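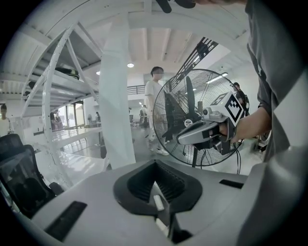

A Markero abriu 4 talhas de barro em April, e o branco que saiu delas chega agora às lojas. São 157 caixas, de uma vinha com 80 anos em Clullow, vindimada à mão em 2 manhãs.

O vinho fermentou com as películas e ficou turvo - a casa optou por não filtrar. Tem casca de laranja, algum sal e um final seco. Pede peixe assado ou queijo de ovelha.

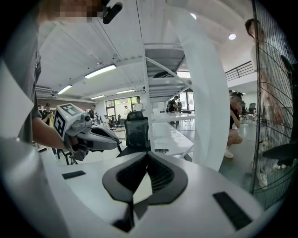 Camisa cinzenta de manga curta e aparelho na mão.

A Kaltia distribui.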